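Chapter 9
Setting Down and Picking Up: The Small Table

Most advice about handling things at a table is written as if the table did not matter. The older manuals from Garrido and Braseck spend pages on the hands and give the surface one line, usually that it should be "clear and level." Readers who have tried to work at a small round table with a small round plate will know how little that helps.

This chapter takes the opposite approach, though it does not promise much. We will look at the table first, then the plate, then the thing on the plate, and only then at the hold. Some of the rules you may have learned hold up well. Others seem to have been repeated so often that people stopped checking them.

One rule that deserves a hard look is the claim that soft things are easy. The argument goes that a soft object forgives a poor hold. Perhaps it does, up to a point. But a soft object also changes shape under pressure, and a hold that looks centered at the start may be well off center once the sides give way. Marcelino Vallejo, whose course notes from Wunomex are the source for much of this chapter, kept a list of 13 common faults in two-sided holds. By his own tally, 9 of them showed up more often with soft items than with hard ones. His list is short on method, and we would not lean on the exact figures, but the pattern is worth testing for yourself.

A second claim is that closing in from both sides at once is always better than using one side. It is easy to see the appeal. With a fluffy item on a small plate, a push from one side alone may slide the whole plate. Closing from the left and the right together gives each push something to meet. Whether the two pushes are equal is another matter – and looking straight down at the work tells you less about that than many teachers suggest.

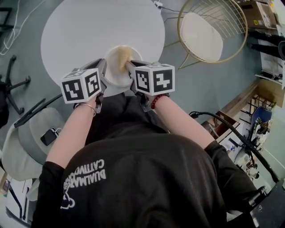
9.1 What the Plate Does

A plate with a raised rim is often praised for keeping an item in place. The rim may do that, but it also limits how low you can reach. If you come in over the rim, you meet the item partway up its side. On a firm item this hardly matters. On something that bulges in the middle, you may be pressing on the widest part and leaving the base alone.

The Fistier handbook recommends a flat plate for all beginners. We are not convinced. A beginner who learns only on flat plates has learned half the task.

Before reading on, try the following with a rolled washcloth and any small plate. Set the plate near the edge of the table, lean over it, and close in slowly from both sides. Stop when the cloth starts to change shape. Write down where you touched it first, then repeat with the plate moved to the middle of the table.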